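Progress report, second period
Prepared for: Stidside program office
Project: Pravon tabletop handling
Date: 14/09/2025

Status

The work is behind plan. We stopped all runs on the Pravon cell after a gripper fault and have only partly restarted. The budget is on track and we are not asking for more money in this report. We are asking to move one milestone, as set out at the end.

What was done before the stop

The cup task was the main item for this period. The arm picks up an upright cup from above, moves it to a marked spot and sets it down. We had planned 600 runs and had finished the setup, the teaching of the approach positions and the first block of runs when the fault showed up. Results up to then were good enough that we had started preparing the next task, which uses the same arm with heavier items. That preparation is on hold.

The fault

During a placing move, the gripper opened while the cup was still above the table. The cup dropped and rolled off the front edge. No command to open had been sent. The operator pressed the emergency stop and the arm halted as it should. There was no injury, and the only damage was a cracked cup.

We first took it for a slip and carried on at lower speed. That was a mistake on our side. The same thing happened again later in the same session, and this time the log showed the gripper dropping off the network for a moment before the fingers moved. When the connection came back, the gripper ran its startup routine, which begins by opening fully. We should have pulled the log after the first drop, and the operating sheet now says so.
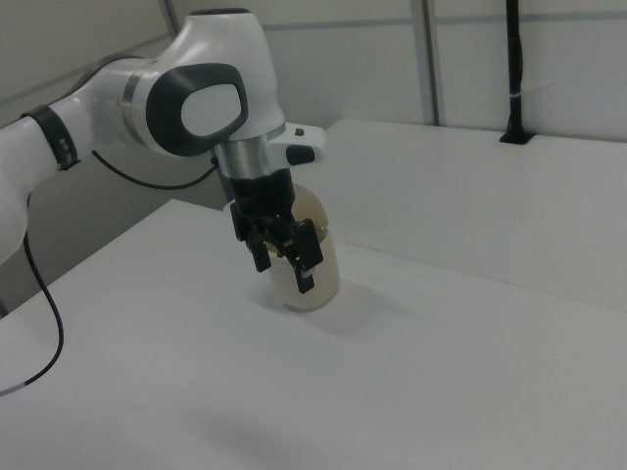

The cause was traced to the gripper's power and signal line. We swapped the controller first, which made no difference, then moved the arm slowly through the whole placing path with a meter on the line. The supply dipped at one wrist angle and recovered when the wrist turned back. One of our cables loops out to the left near the wrist before it goes in behind the arm, and another hangs down along the forearm side. With routing of that kind, the slack changes every time the wrist turns, and over many runs the gripper line had been bending at the same point close to its plug. Le Goff, who supplied the cable set, cut open the faulty one and found a partly broken conductor.

Repair and changes

The cable has been replaced with a more flexible type from Le Goff, with strain relief at the plug. We have limited wrist rotation in the program to the range the task needs. The startup routine has also been changed – the gripper now holds its last position after a reconnect and waits for the operator to release it. This last change matters most from a safety point of view. A new cable will wear out too one day, and the next load may be heavier than a cup.

We also reviewed the stop procedure. The operator had been standing closer to the table than the rules allow in order to reset cups quickly. A floor line now marks the limit at 2 meters, and resets are done only with the arm disabled.

Checks since the repair

We ran 40 test cycles with the new cable, watching the supply voltage throughout. There were no dips and no unplanned openings. We then pulled the plug on purpose with the cup held over a foam mat, and the fingers stayed closed after the reconnect. We consider this enough to restart light items, but too short a test to say anything about cable life.

Open items

Jerneden has been asked to review the changed startup routine, as they wrote the original. We have no date from them yet. Until their answer comes in, the heavier items stay off the table.

The lost time comes to 30 working days, counting the wait for parts. We ask that the milestone for the full cup series be moved to December. The spare cable is charged to the maintenance line and stays within it. The fault log and the revised operating sheet are attached.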